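Questions for a bindery: paper grain, glue and the 193-page problem
2025-04-26

The Poststead bindery takes in short runs, mostly local histories and parish registers, and returns them sewn or glued according to what the paper will tolerate. Its senior binder, who has worked there since the shop moved from Ekness, agreed to talk about the part of the job customers ask about least.

"Grain direction comes first," the binder said. "If the fibers run across the spine, the book won't open flat and the margin ripples when the glue goes on. I can't fix that at the bench. It has to be right when the sheets are cut."

The test used at Poststead is a simple one. A strip is cut each way from a spare sheet, both are held out from the edge of the table, and the one that droops less has the grain running along its length. Customers who print at home are asked to send 2 spare sheets for this purpose.

Page counts are the other recurring trouble. A recent job for the Clumach history society came in at 193 pages, set for sewing in sections of 8 leaves. "An odd page is a blank on the back, fine. But the last section was a single leaf. We tipped it on with paste — it holds, though I would have cut a paragraph."

On adhesives the binder is cautious. Wheat paste is kept for repairs and endpapers, PVA for spines. The shop tried a hot-melt machine made by Pavliuk and gave it up in June. "It suits a run of 2,000. We do forty. By the time it was up to temperature I could have glued the lot by hand."

Pressing time is the one point on which the shop refuses to negotiate. Books stay under weight overnight, longer in damp weather.

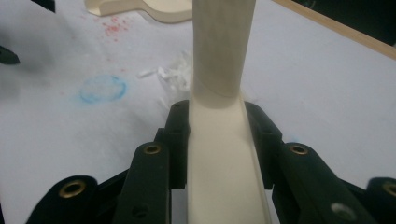
"People ring at noon and want them by four. I tell them the boards will warp, and they can collect in the morning."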